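Merrick Model Car Club
Indoor track project: progress report to the Alley Fund
9 Nov 2024
Prepared by Kaede Iwasaki, project lead

Period covered: start of grant to end of October
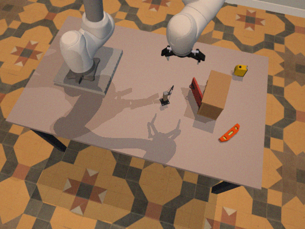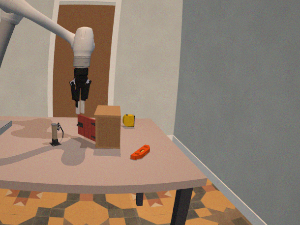 Summary

The carpet track is down and in use. The timing system is working. The loan car scheme is behind, and we are asking to move part of its budget into the next period. Spending to date is £2629, all from the grant.

Track

The old carpet was lifted and the new one laid over two weekends. We kept the same outline but widened the hairpin at the far end, where most of the marshalling used to happen. The barriers are plastic pipe on short feet and can be stacked against the wall when the hall is needed for something else. Setting out takes longer than we said in the application, and we have moved the start of practice back by half an hour to allow for it.

There is one seam, just before the back straight, that has lifted twice. It has been taped again with a wider tape. If it comes up a third time we will cut that strip out and replace it from the offcuts.

Timing

We bought the Fuvalel lap counter as planned, with the loop under the carpet at the start line. It missed laps at first when two cars crossed close together. Somtochukwu Ekwueme moved the decoder away from the hall's lighting supply and the missed laps stopped. Results now go up on the noticeboard at the end of each meeting.

Loan cars

The application promised six 1:10 touring cars for juniors. Four have been built and are in use. The other two are waiting for Prinine speed controllers, which are out of stock at our supplier. We looked at fitting a different make but would like all six to be the same, so that spares can be shared and no junior has a quicker car than the rest.

Tyres are wearing faster than expected on the new carpet. We have moved the juniors to a harder compound.

Money

Track and barriers: £1000
Timing: £829
Loan cars: £800
Total: £2629

Request

We would like to carry the unspent part of the loan car budget into the next period. No extra money is needed.

Next period

Finish the last two cars. Run the first junior series. Fix the seam for good. Get a second charging bench wired in, subject to the hall agreeing where it goes.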